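Print this page | E-mail this page to a friend

How do you show a robot what to do?

12/4/25
By Busisiwe Mofokeng

When you were small, somebody showed you how to tie your shoes. Maybe your grandmother sat behind you, put her hands on top of your hands, and moved them: over, under, pull. After many times, your hands knew the way and she could let go.

A robot can learn in nearly the same way. Many people think that a robot knows everything from the first day it is switched on. It does not. A new robot arm cannot even pick up a sock until it gets some help.

There are two ways to show it, and in our workroom we use both.

The first way: by hand

In this way you hold the robot's arm and move it yourself. The motors are set to be soft, so the arm does not push against you. You bring the fingers to the thing, you close them, you lift. All this time the robot is feeling how its own joints are bending, and it writes everything down in its memory. A joint is a place where the arm bends, like your elbow or your wrist.

It is a good way for one arm and a simple job. With two arms it becomes difficult, because you need your own two hands for the robot's two arms, and you must stand in a place where you are not in front of its camera. I have tried it. My back was hurting the whole evening.

The second way: from a distance

The other way has a long name, teleoperation. "Tele" is an old Greek word that means "far". You say it like this: tel-ee-op-er-AY-shun.

Here the person does not touch the robot. She holds two handles, one for each side. When she moves her left hand, the left arm of the robot moves. When she squeezes, the robot's fingers close. It feels a little like a puppet with no strings. Our set of handles is called Gitik, and the robot we have named Nkosi.

Nkosi has a camera too, so when the teacher is working, we save what the camera saw together with how the arms moved. The robot needs both. If it had only the movements, it would grab in the same place every time, also when the thing is not there any more!

Why are soft things so hard?

A wooden block is easy. It has the same shape in the morning and in the afternoon. Cloth is different. If you pull one corner of a T-shirt, all the rest of it changes, and now the robot has a new puzzle. Gloves, bags and socks are the same. You can try it at home: put on thick mittens, use only your thumb and one finger of each hand, and fold a towel. Then you will understand how Nkosi feels (if it could feel).

How many times must you show it?

Many more times than with your shoes. One time of showing is called a demonstration. For our first job with cloth we planned 500 demonstrations and we kept 378. The others had some mistake in them, for example the cloth fell on the floor, or the teacher sneezed and the arm jumped. Mandla Engelbrecht made 52 of the good ones in one afternoon, and after this he asked for a very big sandwich.

We also change small things between the demonstrations. We turn the cloth a bit, or we put it closer to the edge. In this way the robot learns the job and not only one picture of the job.

And after the showing?

Then a computer looks at all the demonstrations, again and again, and searches for what is the same in them. This part takes long and is not very interesting to watch. When it is ready, we take our hands away from the handles and the robot tries alone. The first try is often funny. If it goes wrong, we go back and show it some more.

Words to remember

Gripper: the part of a robot which holds things.
Demonstration: showing the job one time, from start to end.
Teleoperation: moving a robot from a distance.

Two grippers on a soft red and black thing: 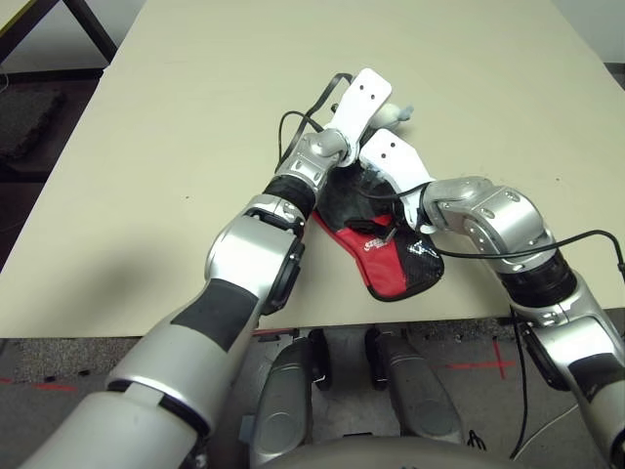

Groltside Robot Learning Club, Young Readers' Pages

Contact us | Copyright Groltside Robot Learning Club | Back to top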